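How Does a Robot Learn to Use Its Hands?

You learned to tie your shoes by watching someone and trying it over and over. Robots need practice too, and they need LOTS of it! At the Ollus lab, people make the examples for them. 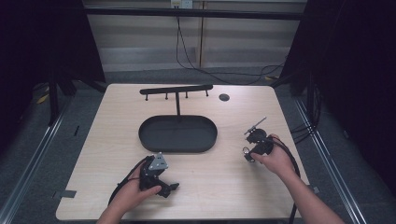

A gripper in each hand, ready at the table.

A gripper has two black fingers, a lot like the ones a robot would have. A person does a small job with them, and a computer saves every move. One try is called an example. The learning program, named Comero, gets 600 of them for a single job!
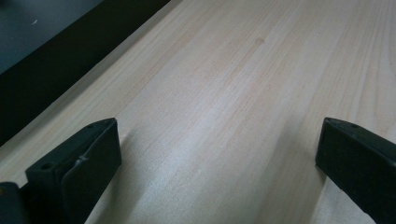 Comero also gets to see what the gripper sees, up close. It compares all those views with the moves that went with them and looks for patterns. Then it makes its own guess about how to move next.

Try it yourself: pick up a sock with two spoons!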